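About Vundach

Vundach tests whether machines can do ordinary chores yet, in the house and on the shop floor. We started in August with one bench in Brevham and now have 4 people on staff.

Our customers are small shops and care homes that have been quoted a price for a robot and want to know what it will do on a normal day. We pick the chore with them, run it 215 times, and write down every miss. The report is three pages long. We sell no equipment and take no commission.

So far the answer is mixed. Moving parts from a belt to a bin is close to ready. Mugs are harder — the handle is never where you want it. Folding towels is a long way off, and we tell people so.

Áine Rafferty runs the bench and Chia-hao Kwan writes the reports. To book a test, call the Brevham office. 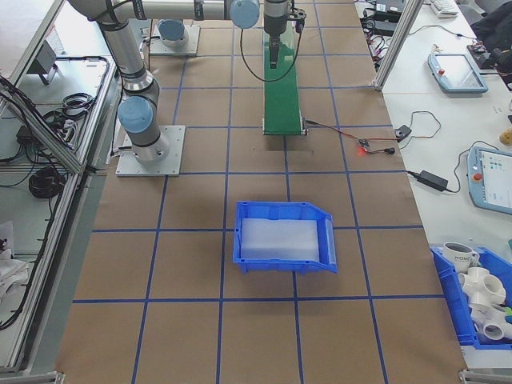
Mawar Nugroho says her packing room at Noonan went ahead with the bin work after reading our report and kept the mugs for people, and that she would like the mugs tested again next year.

Page updated November 3, 2018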